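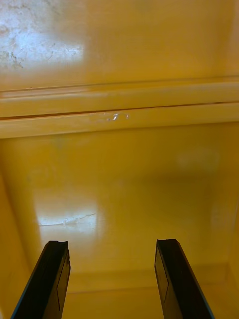 Yellow gloss, with a scratch running through the shine.

THE YELLOW PAINT QUESTION, AGAIN

Quick one this month, I'm writing between coats. So many of you wrote in after the April issue about painting the insides of things — cabinets, drawers, the cubby under the stairs — that I'm giving it the whole slot. The hinge roundup will have to wait. Sorry to the hinge people.

First the color. It's a mustard, on the strong side. The tin says Diltero and the shade number is 455. No, I don't get anything for saying so. I bought it at Thibodeaux, back wall, bottom shelf, and they'll mix a small tin if you ask at the counter and don't go at lunchtime. Full gloss. Several of you asked if satin would do. Satin would be fine. Satin hides more. I like gloss inside a dark space because it throws the light around, and you can find the can opener.

But gloss shows everything. Every scratch, every brush hair, every place you got bored sanding. Look at the line across the bright patch up top. In a flat paint you might walk right past a mark like that. In gloss it catches the light and there it is, pale and a bit jagged, every time you lean in for something.

So, scratches. What I do, in order, hurriedly:

Wash it. Warm water, drop of dish soap, soft cloth. Let it dry all the way. Overnight if you can stand it.

Run a fingernail across. If the nail doesn't catch, try a little polish before you do anything else, you may get away with it. If it catches, you're painting.

Fine paper, wet, and go lightly along the scratch first, then feather out past it on both sides. You want a dull patch with no edge you can feel. People stop too soon here. I stop too soon here.

Wipe off the dust. Wipe it again with a clean cloth, the first cloth is lying to you.

Thin coat. Then another thin coat. Small foam roller if you can get it in there, a good inch brush if you can't. Leave 3 hours between coats, more if the weather's damp. Tin says less. Don't believe it, I have a thumbprint in my linen drawer that says otherwise.

Touching up only the scratch rarely works with gloss, you get a little island that shines differently from everthing around it. Do the whole panel, corner to corner. It's annoying, but inside a cabinet a whole panel isn't much paint and you'll be done before the kettle's cold.

Now the part I got wrong last time. I said to put things back the next day. Too soon! Edeltraud Sauerland wrote from Zunetstead, quite firmly, to say she put her baking tins back after one night and they stuck, and when she pulled them out they took paint along with them. She's right and I'm sorry. Dry isn't the same as hard. Give gloss a full week before anything heavy goes on it, two for cast iron. Leave the doors open if you can live with it. Toddlers and cats, good luck.

Edeltraud also sent the best tip of the bunch — cut up an old plain cotton sheet and lay it down as liner. No sticky liners on new paint, they pull. The sheet washes, it doesn't squeak, and things slide in and out without grinding grit into the floor of the drawer. Grit does more harm than the pans. Crumbs, sugar, the little bits off onion skins. Shake the liner out when you do the floors.

A few other questions, short answers:

Do you have to prime? Over old gloss in good shape, I sand well and skip it. Bare wood, yes. Bare metal, yes, and get the kind made for metal.

Will it smell? Yes, for a while. Bowl of baking soda helps a bit. Open windows help more.

Does yellow go with anything? It goes with a closed door. That's the joy of doing insides, you don't have to match a thing.

How much did it cost? The small tin plus paper and a roller came to some 56 dollars, and I already had brushes. There was plenty left over. Decant leftovers into a jam jar, fill it right up, lid on tight, write the shade number on the lid. ON THE LID. Labels on the side fall off, and then you're standing at the counter saying "sort of a mustard."

Can I use the Drotis spray instead? In a shed with the doors open, on a drawer you've taken out, sure. Not inside a fixed cabinet please. It goes everywhere and so does the smell.

We're at 692 subscribers now, which is a lot of you for a newsletter mostly on shelves, so if I haven't answered your email yet I'm working down the pile. Send the ugly corners too, I prefer them to the finished ones. Shade names welcome, brushmarks welcome.

Next month hinges, I promise. Soft-close, squeaky, painted-over, the lot. If you've got one that was painted shut and you freed it without wrecking the screws, write in before the 20th and tell me how — I've got two here and I'm losing.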